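Inau 시설지원 창구
요청 번호 107
제목: Ranis 채색 식기 겹침 고착 및 색상별 분류 불일치
분류: 식당 비품 / 식기류
요청 부서: Herkside 교육관 급식운영과
담당 부서: 비품지원과
우선순위: 보통 (접수 시 낮음에서 변경)
상태: 조건부 종결

[접수 내용] 급식운영과, 오전

Herkside 교육관 식당에서 사용 중인 Ranis 채색 플라스틱 식기와 관련하여 아래와 같이 조치를 요청합니다.

첫째, 세척을 마친 그릇을 같은 크기끼리 포개어 보관하면 다음 배식 준비 시 서로 빠지지 않는 경우가 반복되고 있습니다. 주로 작은 대접과 소형 컵에서 발생하며, 접시류에서는 확인되지 않았습니다. 배식 담당자가 힘을 주어 분리하는 과정에서 테두리에 흠이 생긴 그릇이 일부 있습니다.

둘째, 반납대의 색상 안내표와 실제 식기의 색상이 맞지 않습니다. 안내표에는 빨강, 주황, 초록, 파랑, 보라의 다섯 계열만 표시되어 있으나, 실제로는 자홍색 컵과 연두색 컵이 함께 사용되고 있습니다. 이용자가 자홍색 컵을 빨강 칸에 넣기도 하고 보라 칸에 넣기도 하여, 세척 후 재분류에 별도의 시간이 소요됩니다.

해당 식기는 지난 학기 Calloway를 통하여 일괄 납품받은 것으로, 납품 수량은 400점입니다. 기존 식기를 포함한 식당 전체 보유량은 700점이며, 기존 식기에서는 같은 증상이 보고된 바 없습니다. 원인 확인과 함께 교환 대상에 해당하는지 회신하여 주시기 바랍니다.

[1차 회신] 비품지원과, 접수 당일 오후

요청을 접수하였습니다. 원인을 좁히기 위하여 다음 사항을 확인하여 주시기 바랍니다.

세척 종료 후 그릇을 포개기까지의 대기 시간
건조 선반에서의 적치 방향 (엎어 두는지, 세워 두는지)
고착이 발생한 그릇의 조합 (동일 색상끼리인지, 다른 색상 간에도 발생하는지)
그릇 바닥 굽의 마모 여부
사용 중인 세제와 헹굼 보조제의 품명 및 변경 이력

고착된 그릇은 칼이나 숟가락 손잡이 등을 틈에 넣어 분리하지 마시기 바랍니다. 당분간 바깥쪽 그릇을 미지근한 물에 담그고 안쪽 그릇에 찬물을 부은 상태에서 좌우로 천천히 돌려 분리하시면 됩니다. 뜨거운 물의 사용은 삼가 주시기 바랍니다. 테두리에 흠이 있는 그릇은 배식에 사용하지 마시고 별도 상자에 보관하여 주십시오. 교환 심사 시 실물 확인이 필요하므로 폐기하지 않으셔야 합니다.

색상 안내표 건은 원인이 다르다고 판단되나, 동일 품목에 관한 사항이므로 요청을 분리하지 않고 함께 처리하겠습니다.

[요청 부서 회신] 급식운영과, 익일 오전

문의하신 사항에 대하여 회신드립니다.

대기 시간은 일정하지 않습니다. 점심 배식분은 세척 직후 선반에 올렸다가 저녁 준비 전에 포개고 있으며, 저녁 배식분은 마감 시간 관계로 세척기에서 꺼낸 뒤 곧바로 포개는 일이 많습니다. 고착은 대부분 아침에 발견됩니다.

건조 선반에서는 엎어 두고 있습니다. 다만 소형 컵은 선반 간격보다 지름이 작아 눕거나 기울어진 상태로 남는 경우가 있습니다.

고착 조합은 색상과 관계가 없었습니다. 파란 대접에 파란 대접이 끼인 사례와 빨간 컵에 초록 컵이 끼인 사례가 모두 있습니다. 컵의 경우 크기가 미세하게 다른 것끼리 포개었을 때 더 단단히 끼는 것으로 보입니다.

굽의 마모는 육안으로 확인되지 않습니다.

세제는 변경하지 않았습니다. 헹굼 보조제는 투입기 고장으로 한동안 사용하지 못하였으며, 투입기 수리 요청은 본 요청과 별도로 접수되어 있습니다.

추가로, 지름이 큰 보라색 대접은 고착은 없으나 포개어 둔 상태에서 들어 올릴 때 아래 그릇이 잠시 딸려 올라왔다가 떨어지는 일이 있습니다. 낙하로 인한 파손은 없었습니다. 동일 원인인지 함께 검토하여 주시기 바랍니다.

[내부 검토] 비품지원과

회신 내용을 근거로 다음과 같이 정리함.

가. 저녁 세척분에서 고착이 집중되는 점, 헹굼 보조제가 투입되지 않은 기간과 발생 시기가 겹치는 점으로 미루어, 잔류 수분이 남은 상태에서의 적치를 주요 원인으로 추정함. 물기가 있는 그릇을 따뜻한 상태로 포개면 식는 동안 안쪽 공기가 수축하여 흡착될 수 있음. 큰 대접이 딸려 올라오는 현상도 같은 방식으로 설명이 가능함.

나. 컵의 경우 수분과 무관하게 치수가 다른 제품 간의 끼임이 발생하고 있을 가능성이 있음. 납품분에 서로 다른 규격이 섞여 있는지 확인이 필요함.

다. 굽의 높이가 기존 식기보다 낮은지 비교할 것. 굽이 낮으면 포갰을 때 측면이 먼저 닿아 끼임이 쉬워짐.

나항과 다항은 현장에서 실물을 펼쳐 놓고 확인하기로 하고, Calloway에는 납품 명세서의 규격란 사본을 요청함. 우선순위를 보통으로 변경함.

[현장 확인] 비품지원과, 오후

Herkside 교육관 식당 보관실에서 요청 부서 입회하에 확인하였습니다.

소형 컵의 규격이 2종으로 나뉘어 있는 것을 확인하였습니다. 두 규격은 위쪽 지름의 차이가 작아 나란히 두지 않으면 구분이 어렵고, 바닥에는 동일한 Ranis 표시만 있어 표시로는 구별되지 않습니다. 큰 규격 안에 작은 규격을 넣으면 무리 없이 빠지지만, 순서를 바꾸어 작은 규격 안에 큰 규격을 눌러 넣으면 테두리 아래에서 물려 손으로 빼기 어려웠습니다. 요청 부서에서 보고한 컵의 고착은 이 방식으로 재현되었습니다.

대접은 건조한 상태에서 포갰을 때 고착이 발생하지 않았습니다. 같은 대접을 따뜻한 물에 헹군 직후 포개어 식힌 경우에는 위쪽 그릇을 들 때 저항이 느껴졌으며, 그중 일부는 비틀어야 분리되었습니다. 굽의 높이는 기존 식기와 비교하여 차이가 있다고 보기 어려웠습니다.

접시류는 가운데가 올라온 형태여서 포개어도 밀착되는 면적이 작습니다. 접시에서 증상이 없다는 접수 내용과 부합합니다.

별도 보관 중인 흠 있는 그릇도 확인하였습니다. 흠은 모두 테두리 바깥쪽에 있었고, 도구를 끼워 분리한 자국과 모양이 일치하였습니다. 제조상의 결함으로 볼 만한 균열이나 기포는 발견하지 못하였습니다.

[공급사 회신 요지] Calloway

Calloway에서 납품 명세서 사본과 함께 다음과 같이 회신하였습니다.

소형 컵은 발주 당시 단일 규격으로 기재되어 있으나, 재고 사정에 따라 일부를 유사 규격으로 대체 출고한 사실이 확인됨. 자홍색과 연두색도 같은 사유로 포함됨. 대체 출고에 대한 사전 안내가 누락된 점을 인정하며, 대체 출고된 컵은 발주 규격으로 교환 가능함. 대접과 접시는 발주 규격과 동일하므로 교환 대상에서 제외됨. 테두리에 흠이 있는 제품은 사용 중 손상으로 판단되어 무상 교환이 어려움.

비품지원과는 컵의 교환 제안을 수용하되, 흠이 있는 컵 중 대체 출고분에 해당하는 것은 손상 여부와 관계없이 교환 대상에 포함하여 줄 것을 요청하였습니다. 규격 혼입이 고착의 직접 원인이었고, 분리 과정의 손상도 그에 따른 것이기 때문입니다. Calloway는 이를 수용하였습니다. 흠이 있는 대접은 교환 없이 폐기하고 식당 비품 예산으로 보충하는 것으로 정리하였습니다.

[요청 부서 추가 문의] 급식운영과, 오전

교환 방침에 동의합니다. 다만 다음 두 가지를 문의드립니다.

자홍색과 연두색 컵은 이용자 반응이 좋아 계속 사용하기를 희망합니다. 규격만 발주분과 같게 하고 색상은 유지할 수 있는지 확인하여 주시기 바랍니다.

저녁 세척분을 아침까지 펼쳐 두려면 건조 선반이 부족합니다. 보관실 탁자를 임시로 사용하여도 되는지 문의드립니다. 탁자 표면에 물기가 고이면 위생상 문제가 될 수 있어 판단이 필요합니다.

[2차 회신] 비품지원과, 오후

색상 유지 건은 Calloway에 확인한 결과 가능합니다. 자홍색과 연두색 모두 발주 규격으로 생산되는 품목이며, 교환 수량 안에서 색상별 비율을 지정하실 수 있습니다. 희망 비율을 급식운영과에서 정하여 본 요청에 회신하여 주시기 바랍니다. 회신이 없는 경우 기존 비율대로 진행합니다.

탁자 사용 건은 다음 조건으로 허용합니다.

물 빠짐이 되는 받침을 깔고 그 위에 그릇을 엎어 둘 것. 천을 깐 탁자는 표면 건조가 끝난 식기의 분류와 검수에만 사용하고, 젖은 식기를 올리지 않을 것. 다음 날 아침 배식 준비 전에 전량 회수할 것. 탁자 아래 바닥에 물이 떨어진 경우 즉시 닦을 것.

헹굼 보조제 투입기는 별도 요청에 따라 부품 교체가 완료되었습니다. 교체 이후에도 저녁 세척분에 물방울이 많이 남는 경우 투입량 조정이 필요할 수 있으니 해당 요청 번호로 문의하여 주시기 바랍니다.

[색상 안내표 개정]

반납대 안내표는 다음과 같이 개정하여 배포하였습니다. 기존 안내표는 회수하여 폐기하여 주시기 바랍니다.

빨강 칸: 빨간색 컵
자홍 칸: 자홍색 컵 (신설)
주황 칸: 주황색 컵, 주황색 접시
초록 칸: 초록색 컵, 연두색 컵
파랑 칸: 파란색 대접
보라 칸: 보라색 대접

연두색은 별도의 칸을 두지 않고 초록 칸에 통합하였습니다. 반납대의 폭이 제한되어 칸을 더 늘리기 어렵고, 초록색과 연두색은 조명에 따라 이용자가 혼동할 가능성이 높다는 급식운영과의 의견을 반영한 것입니다. 주홍빛이 도는 대접은 빨강과 주황 중 어느 쪽으로 볼 것인지 의견이 나뉘었으나, 대접은 주황 칸으로 통일합니다. 안내표의 주황 칸에 대접 그림을 추가한 수정본을 다시 배포할 예정입니다.

안내표의 색은 인쇄물과 실물 사이에 차이가 있을 수 있으므로 색상명을 반드시 함께 표기합니다. 색 구분이 어려운 이용자를 위하여 각 칸의 앞면에 그릇 모양을 선으로 그려 넣었습니다.

[교환 및 보관 지침]

교환분이 입고되면 다음 순서로 처리하여 주시기 바랍니다.

대체 출고된 컵을 먼저 전량 회수합니다. 교환분과 기존분이 한 선반에 섞이면 표시만으로는 다시 구분할 수 없습니다. 규격 확인용 컵 하나를 보관실에 비치하였으니, 의심되는 컵은 확인용 컵과 나란히 놓고 테두리 높이를 비교하십시오.

교환분은 포장을 제거한 후 한 차례 세척하여 사용합니다. 포갤 때에는 같은 색, 같은 규격끼리 포개며, 위에서 눌러 맞추지 않습니다. 대접은 표면의 물기가 보이지 않을 때까지 펼쳐 둔 후 포갭니다. 큰 대접 안에 작은 대접이나 컵을 넣어 보관하는 것은 무방하나, 접시를 대접 위에 뚜껑처럼 덮어 두는 것은 안쪽에 습기가 남으므로 금합니다.

회수한 컵은 Calloway 수거 차량이 올 때까지 보관실 입구 쪽에 두고, 상자 겉면에 본 요청 번호를 기재합니다. 인수증은 급식운영과에서 보관하고 사본을 비품지원과로 송부하여 주십시오.

[경과 확인] 급식운영과, 교환 후

컵 교환을 완료하였습니다. 교환 후 컵의 고착은 보고되지 않고 있습니다. 대접은 저녁 세척분을 펼쳐 둔 날에는 이상이 없었으나, 행사로 인하여 마감이 늦어진 날 한 차례 곧바로 포갠 일이 있었고 다음 날 아침 일부가 붙어 있었습니다. 안내받은 방법으로 분리하였으며 손상은 없었습니다.

반납대의 오분류는 줄었습니다. 연두색 컵을 노란 계열로 여기고 어느 칸에 둘지 묻는 이용자가 간혹 있어 구두로 안내하고 있습니다.

[종결 의견] 비품지원과

컵의 고착은 규격 혼입이 원인으로 확인되었고 교환으로 해소되었습니다. 대접의 고착은 잔류 수분에 의한 것으로 판단하며, 보관 지침의 준수를 조건으로 종결합니다. 행사일과 같이 마감이 늦어지는 경우를 대비하여 추가 건조 선반의 구매를 검토 중이나, 예산 확정 전이므로 본 요청의 종결과는 연계하지 않습니다.

앞으로 식기류를 발주할 때에는 품목명과 색상 외에 위쪽 지름과 높이를 명세서에 기재하고, 대체 출고 시 사전 동의를 받는다는 문구를 포함합니다. 검수 시에는 상자별로 품목마다 견본을 꺼내어 대접, 접시, 컵을 탁자 위에 겹치지 않게 펼쳐 놓고 색상과 규격을 대조합니다.
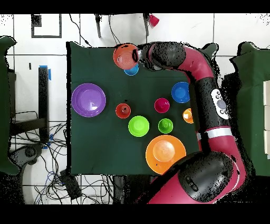
대조가 끝난 견본은 원래의 상자에 되돌려 넣고, 규격이 명세서와 다른 품목이 한 점이라도 있으면 해당 상자 전체를 보류한 뒤 비품지원과에 연락하여 주시기 바랍니다. 동일 증상이 다시 발생하는 경우 신규 요청을 등록하지 마시고 본 요청 번호로 재개를 신청하여 주십시오.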